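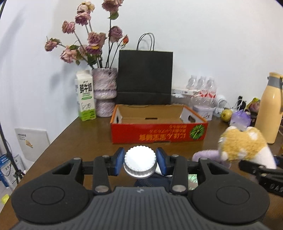
August — posted by Yutong Fang, late evening

Filed under: Home & Odds and Ends

I finally sat down to the dark table this evening and started sorting out the bits and pieces from the move to Lilville. I had promised myself seven things put away before supper, and I did manage five, so I'm calling it a good night's work! The red cardboard box with the Japanese printing has followed me through two apartments now, and I can't bring myself to flatten it — it's shallow and open and just right for small stuff that has no other home. The big black paper bag is staying too, against the wall, until I decide what goes to my sister and what goes to the thrift place in Tveit.

Then I got sidetracked, of course, by the little yellow and white plush with the pink ears (well, I always think of them as pink). I remember buying it on a rainy afternoon when I was supposed to be looking for socks, and I had to stop and think about that whole trip for a good long while. The dried roses are in the mauve-gray vase, and I like them there, leaning over to the left the way they do. I won't fuss with them.

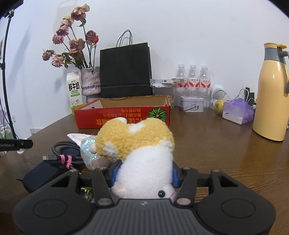 Sizwe Shezi called while I was at it and told me that soft toys should never go in the bottom of a box, they get squashed and never forgive you, and to put the roses up somewhere high before the window gets opened. I said I'd think about it. Tomorrow the drawer with the cables, if I'm brave, and a letter to Mom.

© Yutong Fang | Contact | Back to top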